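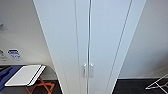
Moving to a smaller flat: what to keep, what to let go?

Posted by putier_k, 8/17/19

Hello all. In October we move from a house to a flat with two rooms. The removal firm, Trunda, asks 427 for one van, and a second van costs the same again. So I would like to take less. How do you decide? My husband says we should keep everything for one year and see. I do not agree -- we did this the last time, and there are still closed boxes from Henao Street.

Reply by gerus97

I start always with textiles. Towels, bed sheets, curtains. They take more space than you think, and animal shelters are often glad to have the old ones. Put a big open bin in the middle of the room and let it stay there the whole week.

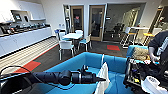

Blue bin, white cloth over the rim.

Reply by mosswell

I am sorry, but a bin for a whole week did not work for us. My children took half of the things out again. We did one room per day, nine days, and the bags went out of the house the same evening. It is tiring, but you see the end of it.

Reply by gerus97

With children, yes, maybe. We are only two adults, and I need time to think about each thing. I regret until today one wool blanket which I gave away too quickly.

Reply by oldlamp

Please measure your big cupboards before you pay for the van. Ours did not go through the new door, and we had to sell it in two days for much less than it was worth. Look also behind and under the furniture. I found there a library book and a lot of dust.

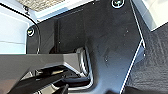
Black panel with round fasteners, a few specks of dust.

Reply by putier_k

Thank you, I will measure tonight. The new door is narrow, this I remember. Did anybody pay for storage? I have an offer of about 500 for the winter.

Reply by mosswell

Too much, in my opinion. For that money you can pay the second van.

Reply by oldlamp

I would take the storage, but only until spring, and write the end date on the calendar now.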